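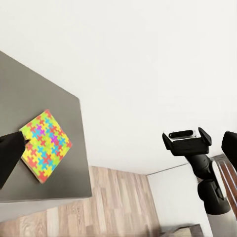
Square board with a jigsaw-puzzle pattern on a gray tabletop.

Mendcombe Puzzle Table, four months in

I bought the Mendcombe after three years of doing jigsaws on the dining table and moving them every time we wanted to eat. It is a folding table with a felt-covered top, a raised lip on all sides and four shallow drawers underneath for sorting. I have finished 18 puzzles on it so far, most of them 1000 pieces, and I think that is enough to say what works and what doesn't.

Assembly took me 60 minutes. The legs come attached and fold out, so nearly all of that time went into the drawer runners. The instructions show the runners the wrong way around in step 5. If your drawers stop halfway, take the runners off and swap left for right. There are spare screws in the bag but no spare runners, so don't force anything.

The top is the best part. Pieces slide when you want them to and stay put when you bump the table. The felt is a dull green, and I worried it would make dark pieces hard to see, but I got used to it within a week. It does pick up cat hair. A lint roller gets most of it off.

A standard 1000-piece puzzle fits with a hand's width to spare on the long sides. A 1500 fits only if you keep all your loose pieces in the drawers. I tried a 2000 from Drindon and it would not go on at all, so I ended up back on the dining table for that one. Mendcombe's box says "up to 2000 pieces." I would ignore that.

The drawers are fine. They are deep enough for two layers of pieces, though you should only use one if you want to find anything. The two on the left side stick in humid weather. I rubbed a candle along the runners in September and they have been better, but they still need a tug. There are no stops at the back, and if you pull a drawer too far it comes out in your lap. I have done this twice, once with all the sky pieces for a harbor scene.

The tilt is where I would have spent less. There are three angles and the lowest is the only one I use. At the middle setting, pieces start to creep toward you. At the top setting the whole thing wobbles when you lean on it - not enough to tip over, but enough to be annoying. If Mendcombe sells a flat version, buy that.

Before this I had the Wasta roll-up mat, and it is still in the closet. It costs a lot less and stores in a corner, but every puzzle I rolled came out with gaps along the middle that had to be pushed back together. My sister has the Medeiros board, a plain one with a cover and no legs. It is lighter and the cover is better than mine, which is just a sheet of stiff card. If you already have a table you can give up for a week, the Medeiros is probably the better buy.

The table folds down to fit behind a door, with the drawers taken out first. I keep mine up all the time now.

Four stars. I took one off for the drawers and the claim on the box.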